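Objet : Re: [infra-libre] Brerolik rachète Sitstead, et nos sauvegardes ?

Salut à tous,

Merci Rachid pour le lien, je n'avais rien vu passer (août, quoi).

Le 14:49, Rachid Belkadi a écrit :
> Brerolik reprend Sitstead, l'équipe de Thérèse Simard reste en place.
> Le forfait stockage passe de 49 à 70 euros par mois à la rentrée.
> Quelqu'un a déjà migré ailleurs ? Je pensais à Plurkico.

Alors oui, chez nous c'est fait depuis le printemps ! On avait 1 714 dépôts chez Sitstead, et on a tout basculé sur Plurkico en huit jours — bon, huit jours avec des nuits courtes. L'export se passe bien tant que vous n'avez pas de gros fichiers binaires. Sinon, pensez à relancer le script avec l'option de reprise, parce que leur API coupe la connexion sans prévenir et on repart de zéro (je l'ai appris à mes dépens, deux fois).

Pour les droits d'accès par contre, rien n'est repris. Nawal a tout ressaisi à la main, groupe par groupe. Si vous avez un annuaire propre, branchez-le avant l'import, vous gagnerez un temps fou.

Côté prix je ne me plains pas, et le support répond en français, ce qui change de Sitstead ! 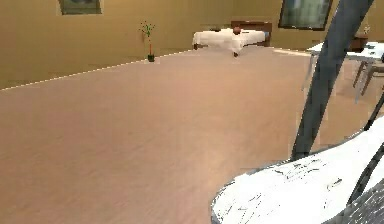 Par Marwa Ouazzani | 3 commentaires | 8 partages

Rachid, si tu veux notre script, je te l'envoie en privé, il est moche mais il tourne. Sherif en a une version plus propre pour ceux qui partent de Sârbu, il faudrait qu'il la dépose sur le wiki de la liste — Sherif, si tu nous lis...

Bonne fin d'été,
Marwa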